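Tidying the dining corner at Berkwood

The dining room is the smallest room we have at Berkwood and it does far more than its share of the work. We eat there, of course, but it is also where the post gets opened, where bags are dropped on the way in from Astumlow, and where anything without a proper home goes to wait. By October it had been waiting rather a long time, so one afternoon we put the kettle on and made a start – paper first, then packets, then the table itself.

I had set myself 50 minutes, which was hopeful. Old leaflets and receipts are slow going when you stop to read every one of them, and I do. Kaiwen Shi, who has lodged with us since the spring, is much quicker and simply scrunches things up! Between us we went through some 200 bits of paper, and I only rescued two.

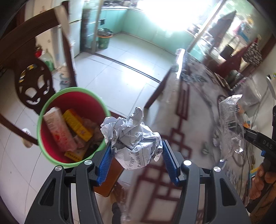 Crumpled paper by the green-rimmed bin, with the carved chair behind. 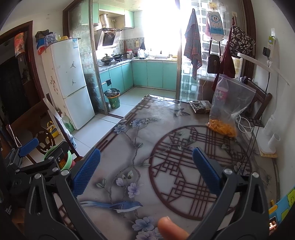

My aunt had a rule that a table should be bare by supper, and she kept to it for most of her 84 years. I have never managed it, and I rather like a table with a few signs of life on it. Still, we have agreed that letters now go in the drawer in the hall, and that bags may stay on their hooks so long as there is only one to a hook. The bookshelf is next, and after that the cupboard under the stairs, which I am putting off until the evenings are properly dark.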